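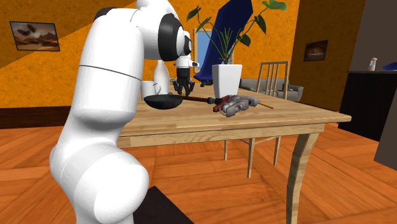 The table, with its pale top and narrow apron.

The Names at Pravmont

The historical society of Pravmont had money for one plaque, and the plaque had room for 13 names. The list of people who had worked at the Stuson mill ran to 1,696.

Hadiza Ajayi had typed the list herself over two winters, from the pay ledgers. She knew which clerk pressed too hard with his pen and which one left out the women's last names. She had stopped being surprised by that in the first month.

"The owners go at the top," Haris Begović said. He had the old plaque in front of him, the one from 1926 that had come off the wall when the bricks were cleaned. It had four names on it, all Georgiou. "Then the foremen. That gets you to eleven. Then two more."

"Two more what?" she asked.

"Two ordinary people."

Roos Verhoeven wrote that down. She was taking the minutes and wrote everything down, including the time the radiator started knocking.

Hadiza had brought the ledger for June of the flood year. She opened it to a page she had marked with a grocery receipt. On the left were the hours and on the right was the pay, and in the middle of the page one line had been crossed out with a ruler.

"Ikar," she said. "That's all it says. It could be a first name or a last name. He was paid for six days and then he was crossed out."

"Did he die?"

"I don't know. The newspaper says a man drowned at the lower gate, and it doesn't say who. There was a whole column about the damage to the looms."

Haris turned the ledger toward himself. He was a retired surveyor and he read things slowly, with one finger under the line.

"You can't put up a name if you don't know who it was," he said.

"You don't know who the foremen were either. You know they were foremen."

He didn't answer. Roos asked whether that should go in the minutes, and Hadiza said yes.

They broke for coffee. Hadiza went out to the front steps and called Anayeli Ocampo, whose grandmother was in the ledgers as Rosa, spooler, for nineteen years.

"Would she want to be on it?" Hadiza asked.

"On a plaque? She hated that place," Anayeli said. "She used to cross the street so she wouldn't walk along the wall." There was a faucet running behind her, and then it stopped. "My mother would want it, though. She'd drive up for it. She'd bring everybody."

"What would you want?"

"Spell her name right. It's Rosaura."

When Hadiza came back in, Haris had a sheet of graph paper out and was drawing rectangles on it. He had the size of the plaque in one corner and the price in another. Kastriot Petek, who was going to cut the letters, had told him that the cost went by the letter and that nothing under half an inch would last outdoors.

"At half an inch you get 100 names if we use both sides," Haris said. "But it would have to stand on a post. It couldn't go on the wall."

"And the rest?"

"The rest would be in the book."

"There isn't a book."

"You typed it," he said. "Print it."

Hadiza sat down. She pulled the list over and took the cap off her pen. She wrote Rosaura Ocampo in the margin next to the spooler's line, and then she looked for a while at the crossed-out one.

"How many letters is Ikar?" Haris asked.

"Four."

He marked four small squares on the graph paper and moved on to the next row.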